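What I Learned About Hard Water in One Semester
by Albertina Valente
April 15, 2020

So my project was about water softeners, and I picked it because the shower head at our place on Hamann kept clogging up with white crust (gross, I know). My partner Glória Quintela lives across town in Ondell and never gets any crust at all, so we had two houses to compare!

In March we tested both kitchen taps with drops from a kit. Mine came out at 171 parts per million and hers was way lower. I ran mine again with fresh drops because I figured I'd messed up, and got the same number.

Then we soaked my shower head in plain white vinegar for 12 hours. Most of the crust wiped right off, though a couple of the little holes needed a toothpick. I also took the screen off the kitchen faucet and found grit in there, which I wasn't even looking for.

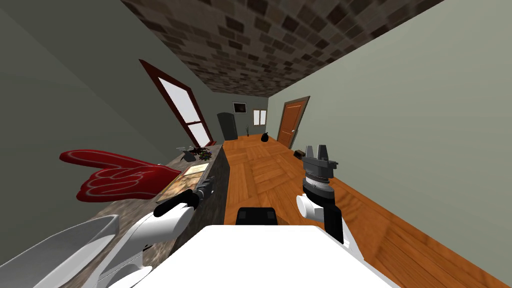 What a softener would cost us

The small unit I priced was $730, and a bigger one with installation came to $2000. My mom laughed at the second one. You also have to keep buying salt, and I left that out of my first draft, so Glória made me go back and add a row for it. We're sticking with vinegar for now and I'll test the tap again next fall.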